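Setting up the table before a pick test

Emlyn Price, 18 January 2021

These are the layout rules we use at Howlader for any single-arm pick test, in simulation first and then on the bench.

Load the room file and place the arm at the back edge of the table. Put in only the objects the test calls for. Keep each one at least 60 mm from the front edge, and save the layout under the test name.

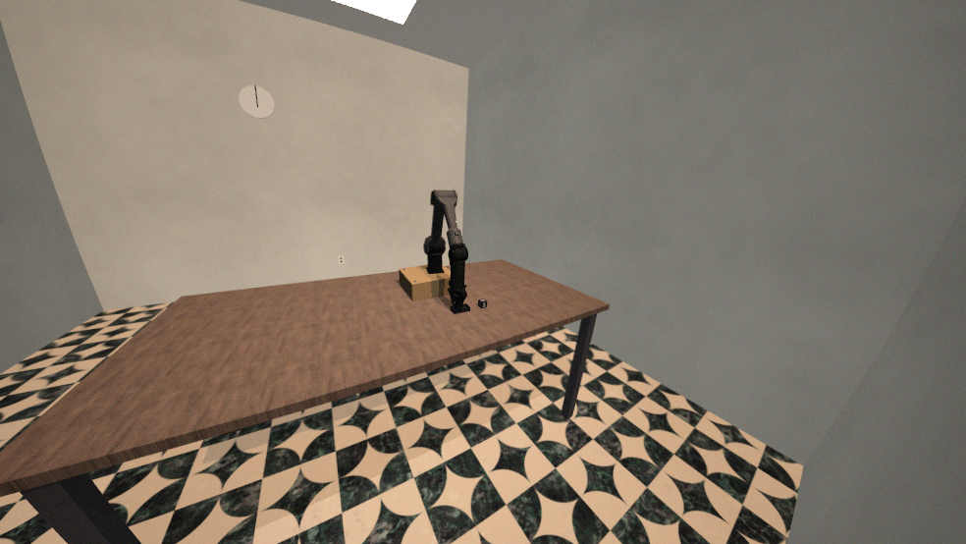

Arm at the far edge, box on one side of the base and cube on the other, front of the table clear.

Check the start pose next. The gripper should be above the tallest object – if it isn't, raise it before you press run. Set the speed cap to 100 mm per second for the first pass and leave it there until the path has been checked by a second person.

Run 200 trials with the layout fixed. Write down every contact with the table, even light ones. Any change to the table, the base or an object means a new layout name and a new count from zero.

Send finished logs to Coralie Kingi with the layout file attached.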